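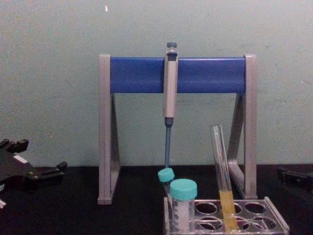 Bench as of tonight. Pipette on the stand, rack in front, one arm each side.

Two-arm pipetting bench, home build - stuck on picking the pipette off the stand

stivix_bench
Posted 17 October 2025

Continuing from my August thread, which got long and mostly turned into an argument about power supplies. The arms are done and both follow the leader arms fine. I have moved on to the bench task and I'm stuck at the first step.

What I want: left arm takes the pipette by the handle, lifts it off the blue bar, brings it over to the rack. Right arm steadies whatever tube it is going into. No tip and no liquid transfer for now, I only want the motion.

What happens: the fingers close on the handle fine, then on the lift the handle rolls in the grip and the nozzle swings out toward the wall. By the time it gets to the rack it is pointing anywhere but down. Out of 2 evenings of tries I have a handful I would call good.

Fingers are short, flat, printed, no pads. Pipette is a secondhand single channel, nothing special. Total spend on the build so far is 1,217 dollars and I would like to keep it near that.

Marichka

kostiuk
Flat printed fingers on a rounded handle will always roll. You have one line of contact per side. Put a V groove in one finger and leave the other flat, then glue something soft on both. I used bicycle inner tube. Lasted longer than the silicone sheet I paid for.

givora77
Second the V groove. Also, where on the handle are you grabbing? If it's low down near the ejector, all the weight of the body is above your grip and it wants to tip over. Grab higher.

stivix_bench
Low, yes. The bar is in the way higher up. The handle is clipped against the front of it and the fingers hit the bar before they close.

givora77
Then come in from the side with the wrist rolled so the fingers are stacked fore and aft of the handle below the bar. Or shim the pipette out from the bar a bit.

bevasetti
I'll be the one to say it. Why pick up the pipette at all? Bolt it to the arm. A hand pipette is made for a thumb. You still have to press the plunger at some point and those fingers can't hold the body and press the button. Every cheap liquid handling build I've seen that worked had the pipette or a syringe fixed in place and a motor on the plunger. You could have that running by Sunday.

kostiuk
She said she only wants the motion for now.

bevasetti
I read it. My point is the motion leads nowhere. If the end goal is moving liquid from tube to tube, a gantry does it better and for less than 800 dollars.

stivix_bench
End goal is two arms using ordinary tools that were made for people. If I wanted liquid moved I would do it by hand, it's a small rack. I know about the plunger. Plan is one arm holds, the other presses from the top. That's months off.

bevasetti
Fair enough, different project then. I still think you'll hate the plunger step. Check how much force the button takes before you get attached to the idea. Put the pipette upside down on a kitchen scale and push. Mine read 1,306 grams going through the second stop, and that's sideways load on a small wrist servo if you aren't lined up.

stivix_bench
I will do the scale test this weekend, thanks. That is more than I expected.

t_hoshino
Couple of things from the picture.

The tall glass tube with the yellow in it is leaning well over in its hole. If the right arm is supposed to steady that one, you'll be teaching it a different angle each time it gets bumped. Get a rack with holes closer to the tube size, or put a collar on the tube.

And the small turquoise cap is directly under the nozzle. If the pipette drops even a little when it comes off the bar it will land on that. I'd slide the rack forward while you're testing the lift.

I'd also swap the glass for plastic until the grip is sorted. Cleaning colored water and glass off a black bench is no fun, I have done it.

- Tsutomu

stivix_bench
Good catch on the cap. Rack is going forward. I'll leave the glass tube out for the lift tests and see what I have in plastic.

givora77
Is the stand fixed down? Mine walked across the table a little each run and I blamed calibration for a week.

stivix_bench
No, just sitting there. Same with the rack.

givora77
Fix it down. Double sided tape under the feet is enough. Mark the corners with tape too, so you can put it back when you knock it.

kostiuk
Not tape under the feet, it creeps. Screw a strip to the bench on each side of the feet.

givora77
Mine has been on tape since August and hasn't moved.

kostiuk
Mine let go in two days. Depends on the tape I suppose.

stivix_bench
I'm not putting screws in this top so tape it is. Printing the V groove finger now, the inner tube goes on tomorrow. Does the groove go on the moving finger or the fixed one?

kostiuk
Fixed one. Then the handle seats in the same spot every time and the moving finger just pushes.

t_hoshino
Agree, fixed. Make the groove a bit wider than the handle or the rubber won't fit in with it.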